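Keep the Plastic Bowls

Posted June 5, 2024

My sister moved house in April and got rid of all her plastic bowls. She gave them to me in a grocery bag, nested inside each other with the cups on top, and said she was done with plastic in the kitchen. She had bought a set of gray stoneware from Camier, four place settings, and wanted her shelves to match. I took the bag home and put the bowls in with mine. I have been using them since, and I think she made a mistake.

The case against plastic dishes is familiar. They look cheap. They stain if you leave tomato sauce in them. They scratch, and the scratches hold grease. Many of them should not go in the microwave, and I don't put mine in there. I accept all of this. I still think a household with a kitchen table and more than one person at it should own a stack of bright plastic bowls in mixed sizes, and should keep them where people can reach them.

The first reason is plain use. A stoneware bowl from the set my sister bought is heavy, and there are only four of them. When she makes a salad, a dip and a bowl of cut fruit, she is already out of bowls before anyone sits down. I cook for my neighbors on our floor now and then, and a meal like that uses up bowls fast: one for peelings, one for the onions, one for rinsed beans, one to carry the bread out. I would not want to do that with good dishes. I would be worrying about chips the whole time.

The second reason is color. People treat it as the childish part, and I think it is the useful part. If the big blue bowl is always for salad and the orange one is always for scraps, people who help in your kitchen learn it in one visit. You don't have to label anything. My nephew set my table when he was in second grade because he could be told "the red ones" and come back with the red ones. With a matching gray set you have to say "the medium bowls, no, the other medium bowls," and then get up and do it yourself.

Washing up is easier too. I clear everything onto the table, spread it out, and turn the cups over so they drain. Large bowls get stacked first, then the smaller ones go inside, and cups go last. With different colors I can see the sizes at a glance, and the stack goes back together the same way each time.

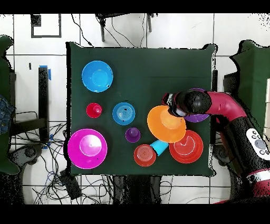
Chaltu Birhane wrote to me after I brought this subject up in the building newsletter and disagreed with most of it. Her view is that mixed sets only stack well when they all come from one maker, and that a cupboard of odd plastic from different years turns into a pile that falls on you. She replaced hers with steel bowls from Kahsay, which nest tightly and do not stain, and she pointed out that steel can take hot oil and plastic can't.

She is right about the hot oil. I keep one steel bowl for that. She is partly right about stacking. I had two older bowls with wide flat rims that would not sit inside anything, and I now keep them under the sink for soaking rags. Getting rid of the ones that don't fit is a fair job to do once a year. It is a long way from there to throwing out the lot.

Price should come into it as well. At Skerwood, the discount store near the bus depot, a plain plastic bowl costs roughly 2 dollars. My sister's stoneware came to 133 dollars with tax. She has already broken one bowl, and the store only sells replacements as part of a full set. When one of my plastic bowls cracks I put it out and don't think about it again.

I am not asking anyone to buy more plastic. If you have none, you can get by with what you have, and there are good reasons to avoid buying new. My argument is about the bowls people already own. Some of mine are 30 years old. They came from my mother's kitchen, and they still hold soup. Taking a working bowl to the dump so that a shelf can be one color seems like a waste to me, and I would say the same about the cups.

My sister came over for dinner last week and asked where I kept the big blue one. She took it home with leftovers in it, and I haven't asked for it back.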